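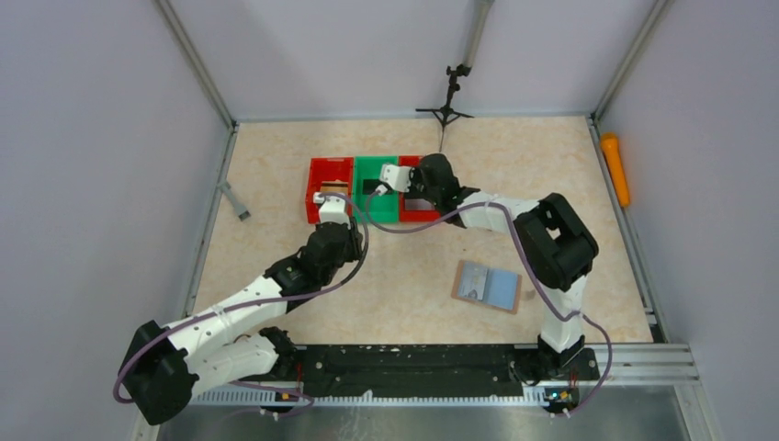
Two arms, white block, red bin.

ok smart thermostat thread bc three of you asked and I'm not typing this in DMs again. Swapped the old dial one for a Flilari on Saturday. Notes as I go

Install: the app says 30 minutes. Took me way over an hour. Most of that was the C wire, which my house sort of has?? It was there, just shoved back in the wall and not hooked to anything at the furnace end. CHECK THIS FIRST. Pull the old one off the wall and look before you order

Take a picture of the old wiring before you touch it. I did. Then I labeled two wires wrong anyway and got heat when I asked for fan

Breaker off, obviously. Mine isn't marked so I killed half the upstairs and got yelled at

App setup: only does 2.4 wifi. My router mashes both bands under one name and the thing just spun and spun. Ended up turning on the guest network, joined first try. It lives there now, don't care

Schedule screen is good. Drag the little bars, done. Way better than the Ovbridge I had in the apartment, that one wanted me to pick a "lifestyle" lol

Away mode, less good. It goes by your phone location, so if you leave and somebody else is home without the app, it decides the house is empty. Came back at 11 and it was 60 in here. Brenda was on the couch in a coat

Fix is under Household, then Members, then add the other phone. Or just shut off away mode, thats what I did for now

Daithí Geraghty asked if it works with the Duggan hub. Yes but only on/off and target temp. No humidity, no fan. If you want the fan in your routines you need to do it in thier app

Also it wants to sell you room sensors. Every time you open it. 3 taps to make the banner go away and it's back the next morning. I did get one for the back bedroom because that room is always freezing and ok fine it helps

Screen is too bright at night. Settings, Display, Dim after. Default is never, why

Bill: no clue yet, ask me after February. Not going to post a savings number off one weekend

Would I buy it again... yeah probably. If no C wire I'd call someone. Matúš did his with the adapter kit and said it was fine but he likes that stuff

Doing the door lock next, separate thread. Muting this one, gotta go get the kid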